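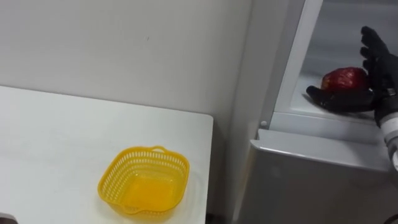 Quick one, no proofreading, I've got to be out of the shop by nine.

So. The fruit job. Apple out of the fridge, into the basket on the table. Same thing I've been poking at since September, and yes I know, a toddler can do it. A toddler has better wrists.

Where we were last time: arm on its stand, hand bolted on, Pradance (my control code, named at 2am, sorry) talking to both of them but not at the same speed. The hand listened to every command. The arm listened when it felt like it. Spent most of a week blaming the cable. Swapped the cable. Still bad. It was a buffer. Of course it was a buffer. I was stuffing commands in faster than the arm read them, so it was always working through old news. Now it throws out anything stale and only keeps the newest. 3 lines of code. I don't want to talk about it.

Next: the thumb. Five fingers sounds great when you're planning, then you find out four of them are happy to do as they're told and the thumb is its own project. For a fridge shelf the thumb wants to go in low and flat, along the floor, under the side of the apple. Come in too high and it pushes the fruit toward the back wall, and then you're done, arm won't reach. Come in too low and the knuckle drags. I've ended up with a slow last stretch, thumb first, fingers coming over the top after. Ugly to watch but I like it better than the fast one.

Gloves vs no gloves, since Bianca Sima asked in the comments: bare fingertips are too slick on a shiny apple. Anything with a bit of rubber to it helps. Get a snug one. A loose cuff will catch on things, ask me how I know.

Table placement, this ate a whole evening. It has to sit next to the fridge, close, but I need a gap so I'm not leaning on the side panel every time somebody bumps the thing. And the table is lower than the shelf. So the arm has to come out first, THEN over, THEN down. My first path cut the corner. Straight line from shelf to basket goes right through the edge of the fridge, which a straight line doesn't care about. Added a waypoint out front and that was that. I'd put the waypoint further out than you think. Fridge edges are hard and motors are expensive.

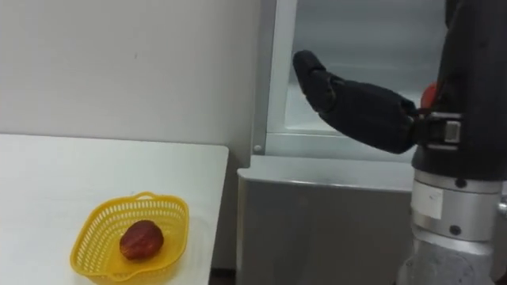
The return trip was the other thing I wanted to write down. I never gave the arm a proper "go home" pose, it just went back toward the last shelf position and hung around there with the fingers half curled. Fine for one apple. Not fine if you want to shut the fridge door without a fight. So now there's a home pose, fingers relaxed, well clear of the opening. Still need to hook it up to the stop button so that hitting stop doesn't send it anywhere at all. Stop should mean stop. It's on the list, near the top.

Basket notes: get a cheap plastic one with holes in the sides. Light, easy to see against a white table, and yellow turns out to be very kind to my color threshold code. The red apple on yellow, the code picks that out no problem. Red apple on a white fridge floor also good, except the light in there blows everything out and the shiny spots on the skin read as white. I bumped the saturation cutoff to 62 and turned the exposure down. 100 was too strict, it kept losing half the apple.

For the people who asked about parts: arm mount plate is from Olteanu, the little shop, not the big catalog place. The clamp I've had forever. Bolts are whatever was in the drawer, go one size longer than you beleive you need. Flarnon still hasn't answered my email about the wrist bracket drawings so if anybody has them, please.

Also changed the port to 3434 in the config, if you pulled the old version it'll just sit there and say nothing. Pull again.

To do, in no order. Stop button. Try a pear. Try a lemon, smaller, should be mean. Strain relief on the wrist cable, I keep saying that. Move the whole mess over to the Farnmont space for the open night, if I can get a ride, the fridge stays here obviously so I need to borrow one or fake a shelf out of a cabinet.

If you've got a spare mini fridge and a truck, leave a comment. Ok lights are going off, more when teh pear happens.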